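# A Friday at Pludico: how they look after the folding cell

Last Friday I visited the workshop of Pludico in Osham. I work in maintenance for a company that washes and rents work clothes, and my manager wanted to know how much care a folding robot needs before we think about buying one. The visit was open to people from the laundry trade. I am writing this report for my colleagues, but maybe it is useful for others also.

I must say first that English is not my first language, and the guide spoke fast. Where I was not sure of something, I asked again, and I have written only the things I could note down.

## Arriving

The building is behind the old Faulkner mill, on the same street as the bus depot. The sign is small and I passed it the first time. If you come by train, take the exit on the river side, then it is an easy walk. We were asked to leave our coats and bags in a room near the entrance, and everybody got visitor shoes covers. The covers did not fit well over safety shoes, so if you have your own you can bring them.

After coffee we went up to the first floor, where they have the cell called Pudasora. It is a folding cell with two arms, and they use it to develop the folding of flat pieces and simple garments. Downstairs they have machines for sorting, but that part of the tour was short and I will not write much about it.

## How the cell is set up

The thing I noticed first is how plain the cell is. A light table, a pale wall behind it, the arms at the sides. I had expected a lot of fences and special lamps. The guide explained that the table was chosen in a light beige color which stays dull under the lamps, and that they tried a darker one before. With the darker one, the software had less trouble to find white cloth, but navy work trousers were nearly lost on it. Now they have the light table and they correct for white pieces in the settings.

The table is bolted to its own base and does not touch the base of the arms. When somebody leans on the table, the arms do not move. But the table can move a very small amount, and this gives an error in the height of the grip. So there is a check of the height every morning before the first cloth. They close the fingers, go down slowly at 6 points of the table, and compare with the values of the day before. If one point is different, they check the bolts before they change any value in the program. I liked this order. In our plant we often change the value first, and three weeks later we find the loose bolt.

The fingers should touch the table very lightly when they pick a single layer. If they are too high, they pinch air or only slide over the fabric. If they are too low, they rub on the table and the tips wear on one side. The technician let me hold a worn finger tip. You could feel the slope with your thumb, but I could hardly see it.

## The folding

We watched the cell work with white pieces. I stood at the front of the table for most of this part, and I could see well how the fingers take the fabric. 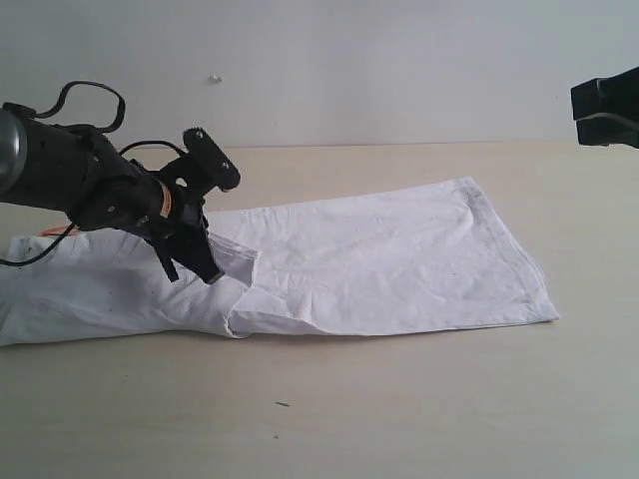
*The left gripper on a white piece, with a flap of the fabric turned back. The cables at the arm are the ones I write about in the next part.*

The pinch is the difficult moment. A person feels with the fingers if there is one layer or two. The gripper does not feel this directly. It goes by the height and by how far the fingers are open when they stop, and between one layer of thin cotton and two layers the difference is small. A hem is easier, the guide said, because it is thicker and stiffer and it stands up a little between the fingers. Soft fabric in the middle of a piece is the hardest. For this reason they keep a box of practice pieces which have been washed many times, and they do not use new ones for testing. New fabric is stiff and makes the cell look better than it is.

I asked what happens when the cell takes two layers by mistake. The answer was that the fold is stopped, the fingers open, and the arm goes back to try again a little to the side. After a second bad grip it calls the operator. They do not let it try more times, as the piece is by then so wrinkled that a person is faster.

## Cables

This was the most useful part for me. The cables on these arms run outside, in free loops, and a loop which is too short pulls at the connector when the wrist turns. A loop which is too long can hang down and touch the work. In a laundry this second problem is serious, because a cable that drags on the cloth leaves a gray line, and then you must wash the piece again.

Their way of working is simple. After any change of a cable, the technician moves the arm by hand through all its end positions with the power off, and looks at each loop in each position. Only then it is fixed. They write the length of the loop on a card which stays at the cell. For the cable at the wrist of Pudasora the card said 166 mm, measured from clamp to clamp along the cable. The old card, from before they moved the clamp, was still there behind it, crossed out with a red pen.

The connectors are checked by hand each week. You pull gently, you do not wiggle. Wiggling makes the contacts loose, and I confess that I have wiggled connectors all my life.

## Cleaning and screws

Lint is the enemy here, the same as with us. The wrist and the finger carriers have many small edges, and lint collects behind them. Pludico does not use compressed air on the arms. The air blows the lint deeper into the mechanism and also over the clean table. They use a soft brush and a small vacuum cleaner with a narrow nozzle, and a dry cloth for the fingers. Alcohol is allowed on the finger tips but not on the labels, since it takes off the print.

The schedule hangs on the side of the control cabinet. I copied it:

- Every morning: height check, brush the fingers, wipe the table
- Every week: connectors, vacuum the wrist, look at the finger tips with a lens
- After 90 hours of work: all visible screws with the torque screwdriver
- When needed: change of finger tips, always both fingers of one gripper together

The screws get a line of white paint marker across the head when they have been tightened. If the line is broken, the screw has turned. We do this at home on the big ironing machine, but I never thought of doing it on small screws.

The table wipe is taken seriously. Small crumbs and specks are a problem for the camera software, which may think that a dark dot is a corner or a button. The guide said that for testing they do not demand a perfect surface, but in a real plant you should wipe at the start of each shift and again after the break.

## A repair

In the second half of the visit the technician showed how to change the finger tips. The time was 54 minutes from stopping the cell until the first fold after the repair. I was surprised, because to change the tips is very quick, only a few screws. Most of the time goes into the height check and a set of test folds afterwards. The technician told us that customers always want to skip the test folds, and then they call the next day.

One screw was stuck. It was good for us visitors to see this. They do not use force at the wrist, as the small gears behind can be damaged. The technician warmed the screw with the tip of a soldering iron, waited, and then it came out with the normal screwdriver. The thread had too much locking glue on it. The new screw got one small drop.

Spare tips, screws and one spare wrist cable are in a flat drawer below the table. I asked if this is enough for a customer. The answer was yes for most, but with two or more cells it is better to have also a complete gripper on the shelf, already adjusted.

## What I did not see

I did not see the cell with colored pieces or with wet ones. Wet pieces are not planned, they told me. I also could not get a clear answer about the price of a service contract. They promised to send this in December, when the new list is ready.

Lunch was sandwiches and a very good pea soup. The next open visit has no date yet, but you can put your name on the list at the reception. Bring a notebook, because photos of the control cabinet are not allowed, and bring a tape measure if you want to compare the space with your own hall.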